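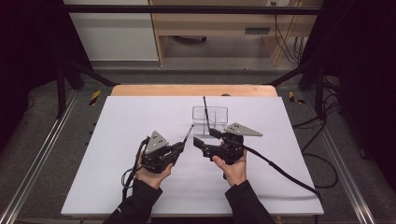 Eltance Bench Practice Kit for hand-held grippers

Product code EL-176
In stock, ships from Diltell warehouse
Sold by the kit. Spare parts further down.

What it's for

Rules and bench gear for crews recording two-handed tasks with hand-held grippers. Sorting brushes into a divided box, that sort of job. Small objects, thin handles, clear plastic. You get the written practice, the wall card, the log sheets and the bits that go with them. Grippers NOT included, neither is the table.

Works with most cabled hand-held pairs. If yours has a marker plate on top please read the plate section before ordering.

In the box

Practice book, spiral bound, Canadian English (French on request)
Wall card, laminated, both sides
Log sheets, pad of 200
Cable clips, stick-on, grey
Floor tape, yellow and black, one roll
Pad wipes, resealable tub
Plate check gauge

The practice, short version

Full text is in the book. These are the ones people ring about.

Hands. One operator, two grippers, both held by the handle the whole take. No putting one down halfway. If you need a hand free, stop the take and log it as stopped. Sleeves plain and dark, cuffs snug. No rings or watches.

Cables. Slack goes out to the side, away from the work. A loop on the board is OK if it stays clear of the object and the container. A loop under the wrist is not. Check before every take, they creep.

Marker plates. Nothing over the dots. No fingers, no sleeve, no tape, no asset sticker (yes we've had that one). Wipe with the dry side only. Plate that rocks when you touch it = out of service untill it's been through the gauge.

Grip. Thin round handles sit across the flat of the pads, never on the very tip. Close gently and let the pads do the work.

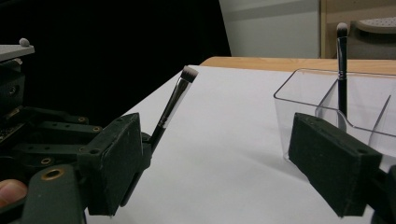

A brush with a metal collar is best held below it, on the handle. Collars are slick and the grip wanders. Not a hard rule but put it in the log if you do it the other way, so whoever checks the take isn't guessing.

Clear containers. Allowed. Wipe off prints at the start of each block. Don't swap to a coloured tub because it's easier to see, that's a different task and needs its own sheet. Dividers stay in. If the box slides, leave it where it slid, finish the take, reset after.

Work surface. White and matte. Change it when it's marked. Keep spare objects off it, they go on the shelf behind or in the drawer.

Stop words. "Stop" from anyone means stop. Open the jaws over the table, step back, then talk. No finishing the last move.

Fingers. Keep them off the linkage when it's closing. The arms fold in a lot tighter than they look and the pivots will pinch. New people do their first takes with a soft object and someone next to them.

Second person at the table. Fine for resets and handing over gear. Not fine in the middle of a take unless the sheet says so.

Pad care

Wipe pads at every break. Look for shine, nicks, lifting at the edges. Replace both pads on a gripper together, one new and one worn gives you a twist in the hold. Screws snug only, the Tedesco ones strip if you lean on them.

Boltetti pads fit the same holes but are thicker, so redo the closed-jaw check after fitting. Write the pad type on the log sheet. Please. Every time.

Logging

One line per take. Operator initials, task, left pad, right pad, stopped or finished, anything odd. Dropped objects are not failures, log them and keep them. Deleting the messy ones is the quickest way to wreck a set. Our own bench has 2,053 lines logged against this sheet and the drops are in there with the rest.

Breaks: every 3 blocks, more if wrists are sore. Sore wrist gets logged too. Swap operators before it gets to that.

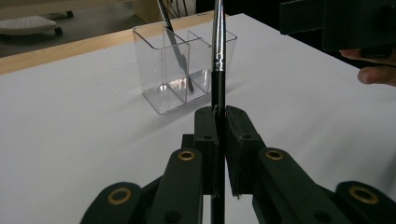
Spares and add-ons

Log sheets, extra pad of 200
Pad wipes refill
Floor tape, single roll
Wall card only, laminated
Plate check gauge, replacement (old one back to us please, we'll recertify it)
Pad set, Tedesco, pair
Pad set, Boltetti, pair

What it isn't

Not a safety certificate. Doesn't replace your site rules or whatever your province requires. If the two disagree go with the stricter one. The book is written for hand-held gear only, do not use it for powered arms. There's a separate book for those coming in March.

Changes in this version

Cable rule reworded, old one let people coil slack in front of the board
Sleeve colour added
Plate gauge now in the kit, used to be extra
Typo on the wall card fixed (side 2, "griper")

If you have the older wall card send us a photo of it and we'll mail the new one, no charge.

Ordering and questions

Schools and labs can order on a PO. Orders in by 2 p.m. go out same day. Returns OK if the log pad is still sealed and the gauge hasnt been used.

Questions about the practice itself go to Yolanda Muñoz at Eltance, use the contact form and put EL-176 in the subject line. Stock and shipping questions go to Diltell.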